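The summer I finally unpacked the garage

I moved to Siltden with 33 cartons and a firm belief that I'd have them all open by the weekend. That was two Decembers ago. If you've ever moved house you'll know how this goes: the kettle comes out first, then the sheets, then the one good saucepan, and everything else goes into the garage "for now". My car has lived on the street ever since, collecting gum leaves and magpie droppings.

What got me moving was a cricket bat. My nephew asked to borrow it on a Tuesday arvo and I spent three hours looking, found two slow cookers (two!) and had to send him home with a tennis racquet. I rang my friend Ceria that night and had a proper whinge. She told me to stop buying tubs and start writing things on them.
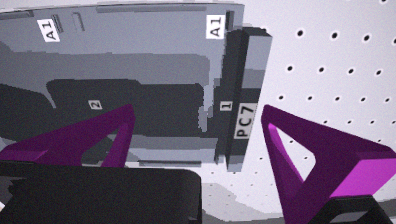 Put a label on it: A1 is as good a place to start as any.

She was right, annoyingly. I'd spent 133 dollars on matching tubs with clip-on lids and they looked gorgeous, and I still couldn't have told you which one held the Christmas lights. So I went down a bit of a rabbit hole and ended up on the phone to Gerrit Mokoena, who ran the stockroom at a plumbing supplier for most of his working life and now sorts out other people's sheds for a living. Lovely bloke. Talks very slowly, which I found calming.

Gerrit doesn't care what your tubs look like. He wants every shelf to have a short code and he wants you to keep the list somewhere you'll see it, preferably on paper. "You're going to write 'misc' on one," he told me. "You get one. After that I hang up."

I'd written it on five.

So I started again. I dragged the lot out onto the driveway — in 33 degrees, because I'm a genius — and made piles. Camping. Paint. Things belonging to my ex. The neighbours wandered over for a stickybeak and one of them left with a slow cooker, so that was something. By lunch I'd found my Year 10 netball trophy, a bag of tent pegs for a tent I've never owned, and 500 cable ties in an unopened packet. Who needs 500 cable ties? Me, apparently, at some point.
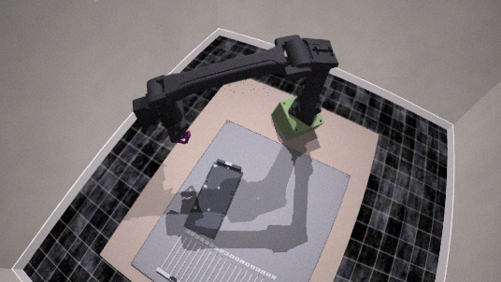 Picture: Prurkulberg

The hardest bit was the sentimental stuff. I'd kept every birthday card since primary school, and Gerrit's advice was to sit down with a cuppa and read the lot before deciding anything. It took me a whole evening. I kept 55 of them, mostly Nan's, and they fit in a shoebox on the top shelf with its own code and its own line on the list. The rest went in the recycling and I felt a bit sick about it until breakfast.

Then there's the list itself. Mine's taped inside the garage door in thick black texta, and I've already crossed half of it out and written over the top. Ceria reckons I should type it up. I reckon Ceria should come and help me with the paint tins, some of which came with the house and have rusted shut.

The bat was behind the hot water system, by the way. My nephew's taken up basketball.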